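Skerkirlow Shared Workshop
Bin-picking build: progress report to the Manalastas small grants fund
Period covered: February

Status: on schedule for mechanical work, behind on software.

The arm is mounted and reaches the full floor of the bin. The cable run was redone twice this period. The first routing pulled tight at the wrist near the end of travel, so the yellow and black lines now have a wide loop at the joint and are tied together farther back. The bin is clamped at the rim and has not shifted since — the earlier tape did not hold.

Test items are mixed household goods: a shoe, bottles, and other plastic pieces of different shapes. Clear plastic is still the weak point. 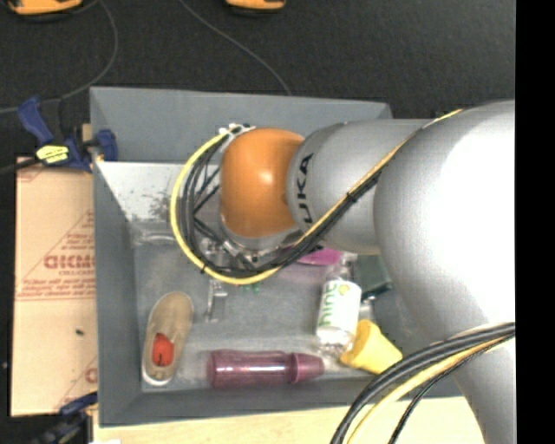

We logged 1,321 pick attempts with the Grakska control script. The success rate over all items was 68 percent. Most failures fell into two groups: no grasp found on transparent items, and contact with the bin wall when an item lay close to it. Wall contact stopped the arm 13 times. No damage to the gripper was found on inspection.

The wall margin in the planner has been increased. This costs some reach in the corners, and items there must be moved by hand for now.

Spending is within budget. The Urkix depth sensor is ordered but not delivered, and its line stays open.

Next period: fit the sensor, repeat the clear-plastic tests, and write up the cable routing with part numbers. We request no change to the grant amount.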